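Matubbar Refurb Workshop – bench meeting, March

Present: Kristine Talavera (chair), Brayden Després, Thoa Ngô, Tài Châu
Apologies: Khôi Kim
Notes: Brayden
Start 4:10 pm

1. Last minutes
Agreed. One fix – the Nallon delivery was 70 towers, not 17. My typo.

2. Fixture board
Thoa has been using the gray board for parts waiting on a check. Likes it, boards stand up and stop getting scratched. Wants everyone to use the holders the same way. Long thin boards in the clip holders, modules in the big slot frame on the right. Narrow frames stay free for whatever comes out of the tower on the bench.

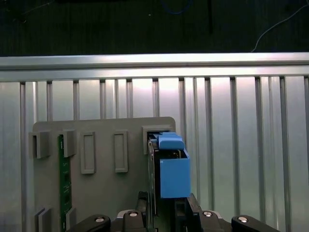 Parts on the gray board, item 2

Kristine asked if the clips grip too hard on the thin ones. Thoa says fine if you go straight down, don't twist. Tài has had one crack at a corner but thinks it was cracked when it came in. No way to tell now.
Labels – still none on the holders. Brayden to print some. Ziltine tape if there is any left, otherwise masking tape and a pen.
ACTION: Brayden, labels
ACTION: Thoa, half page on which part goes where, pin it by the door

3. Tower strip-down
Long one this. Order of work has drifted, everybody doing it their own way. Agreed for now:
Case on its side, lid off. Cooler off, old paste wiped. Memory out and bagged. Then drives. CPU stays in the socket untill the board has been looked over, then lever up and straight into a tray.
Thoa wanted memory first. Talked round it for a while, left as is.
Cables – Tài says stop cutting the ties on the main bundle. Takes ages to redo and the loom goes back in the same case anyway. 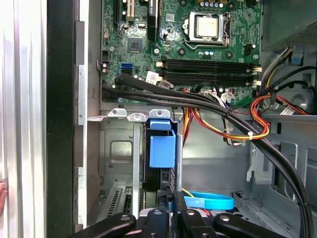
Kristine OK with that, but loose ends to be tucked clear of the memory slots before the case goes on the shelf. Two came back from Bristano with a lead trapped under the lid. Both fixed, no charge, bit embarassing.
Case screws in the pot, not on the bench. Again.
ACTION: Tài to write up the order, one side of paper max

4. Drive connectors
Brayden – connectors being pulled by the wires. Hold the plug body, wiggle, out. If it won't move, leave it and ask. Replacement leads came to 86 dollars last month, most of that avoidable.
Also mind the CPU when you've got the cooler off and are reaching across to the drive area. Easy to drag a sleeve over it.
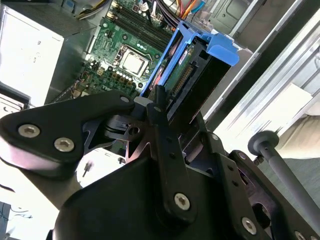

Khôi sent word that he'd sooner see the drives out before the cooler comes off, so the CPU is covered while hands are in there, and could it be tried on the next batch. Kristine fine with a trial. Tài to hold off the write-up until then.
ACTION: Khôi, five towers his way, report back

5. Stock
Count on the sheet is 1207 memory sticks, 549 tested. Rest in the blue crates, untested. Thoa wants an afternoon on just that. Agreed, date tbc.

6. AOB
Second lamp for the end bench – Kristine to price.
Kettle is back.

Closed 5:25 pm. Next one same time, April.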